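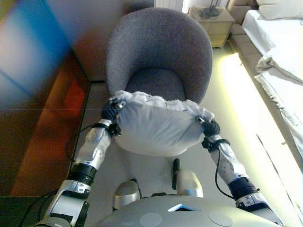
**How long should the arms be left to warm up before the first cloth exercise?** Five minutes at idle, with the grippers open and the speed limit set to its lowest step.

## 4. Two-handed cloth handling

This section covers setting up the Notlow arms to pick up, hold and put down soft items: pillowcases, towels, light throws. It assumes you have finished Section 3 and that both arms reach their home position without an error. If either arm still stops short of home, go back and repeat the joint zeroing before you carry on.

Cloth is harder on a home build than boxes or bottles. It changes shape when it is lifted, it can drift into a joint, and a fold can hide the fingertips from the head camera. Most of the settings below deal with one of those problems.

### 4.1 Before you start

You will need:

- the Junotley control board, running the current firmware
- the Flovimell desktop program, connected by cable for the first session
- a plain cotton item weighing no more than 500 g
- a clear patch of floor in front of the base, wide enough for both arms at full reach
- the emergency stop, within reach of your hand and out of reach of the arms

Take watches, bracelets and lanyards off. Tie back long hair.

> **Caution:** Stay outside the reach of the arms whenever motor power is on. If cloth gets caught in a joint, press the emergency stop first and pull the fabric free afterwards.

### 4.2 Routing the wrist cables

Each wrist cable needs enough slack for the hand to turn fully both ways. If it is too tight, the connector works loose after a few dozen lifts. Too much slack and the loop will catch on furniture or on the cloth itself.

1. Switch off motor power and wait for the board light to go out.
2. Turn the left wrist by hand to one end of its travel.
3. Feed the cable through until it hangs in a shallow curve beside the forearm.
4. Turn the wrist to the other end and check that the curve never pulls straight.
5. Fix the cable with a hook-and-loop strap. Don't use cable ties at this point, as you will almost certainly want to adjust it again.
6. Repeat on the right arm.

**Note:** The Pandey wrist kit comes with a shorter cable than the standard one. Builders using it should move the strap one joint nearer the hand.

### 4.3 Setting the grip

Open Flovimell and choose **Hands > Soft items**. The grip force is shown as a percentage of the gripper's limit.

1. Set both hands to 84 and close them on a doubled edge of the test cloth.
2. Tug the cloth gently at the end furthest from the hands, with the arms locked and the speed at zero.
3. If the cloth slips, check the rubber pads for dust or lint before you change anything. Wipe them with a damp cloth and let them dry.
4. If it still slips, raise the force by 2 and try again.
5. Save the value under a name you will recognise. Towelling and smooth cotton need separate entries.

Delicate fabrics mark easily at this setting. Start much lower with anything you would mind losing — silk, knitwear, old linen.

### 4.4 First lift

Use the floor for the first lifts, not a bed or a table. A dropped item does no harm there, and there is no edge for the arms to strike.

1. Lay the test cloth in front of the base with two corners facing the hands.
2. Move the left hand to its corner using the jog controls and close it.
3. Do the same with the right hand.
4. Tick **Link hands**. From now on both arms will rise and fall together.
5. Raise the cloth slowly until it is clear of the floor, then stop.
6. Hold for a slow count of ten and watch the current readings. They should settle to a steady value on both sides.
7. Lower the cloth, open both hands and move them back before lifting again.

A difference between the two readings usually means that the hands are at different heights or that one of them has hold of more fabric. Lower the cloth and take a fresh grip. Don't try to even things out by moving a single arm while the hands are linked; the board will treat it as a collision and stop.

> **Caution:** Do not move the base while cloth is hanging from the hands. A trailing edge can go under it.

### 4.5 If something goes wrong

**One hand opens during the lift.** Check the wrist connector first. A loose plug accounts for nearly all of these faults.

**The program reports "object lost" while the cloth is still held.** Thin fabric may not register on the finger sensors. Fold the edge over once, or turn on **Thin material** in the hand settings.

**The arms shake while holding still.** Lower the stiffness one step at a time. If the shaking is on one side only, check the shoulder bolts on that side with the power off.

**The camera loses the fingertips.** Strong light from a window will do this with white cloth. Draw the curtains, or use a coloured item until the exposure has been set as described in Section 6.

When you can make five clean lifts in a row, save the arm positions as a routine and go on to Section 5, Folding.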